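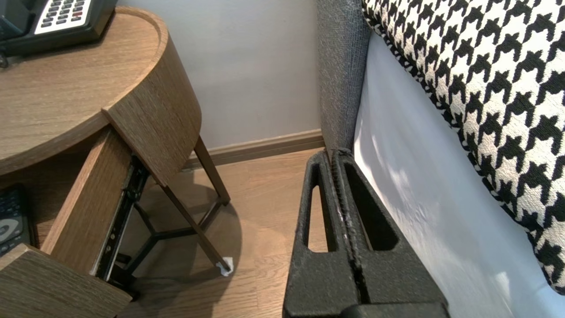

Clasness Guest House in Bralton needs a part-time housekeeper, starting in February. There are 20 rooms, 2 staircases and no lift, which our website calls "heritage".

**The job**

- Mornings, 9 am until the beds are made
- Laundry, including the towels people have used on their dogs
- Restocking tea, soap and the biscuits guests swear they never received
- Telling Yhon Lozano when something is broken, then telling him again

You'll need a driver's licence, a decent back and a high tolerance for other people's hair. Experience is welcome, but we'll train anyone who can fold a fitted sheet, or who can at least lose to one with dignity.

Standards are where we get fussy. Surfaces get wiped right to the corners, and a round side table with a raised rim, like the light oak one, needs a cloth run along the inside edge where the crumbs retire. Lift whatever is on it, even a small white container with a lid, and put it back where you found it.
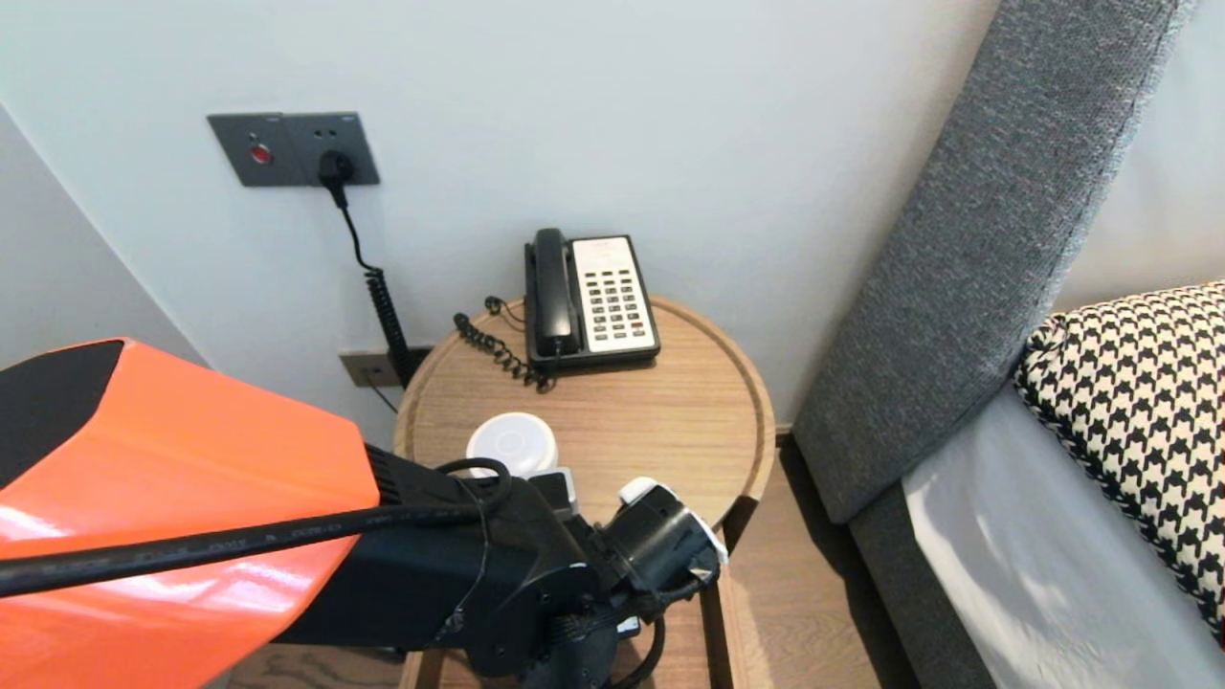 Pay is above award, with a $100 bonus once you've survived your first long weekend. Lunch is included and the colour of the soup varies.

Send a short note to Yhon Lozano, Clasness Guest House, 417 Gelon Road, Bralton. Please don't attach a headshot. The sheets won't mind what you look like.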